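5.3 Teaching a move by hand

1. Take one handle of the gripper in each hand. Keep the cables outside your arms.
2. Close the jaws on the container – do not squeeze more than needed.
3. Carry it to the basket and open the jaws.

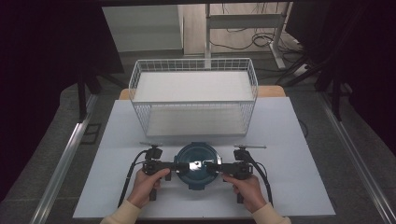

Figure 12. Container held between the jaws, both hands on the handles.

Note: At the Grudcombe site, packers now teach for one part of the shift and check the robot's work after. Please agree the new duties with Hwa-young Jang before the first teaching.

Caution: Stop after 200 moves and rest your wrists.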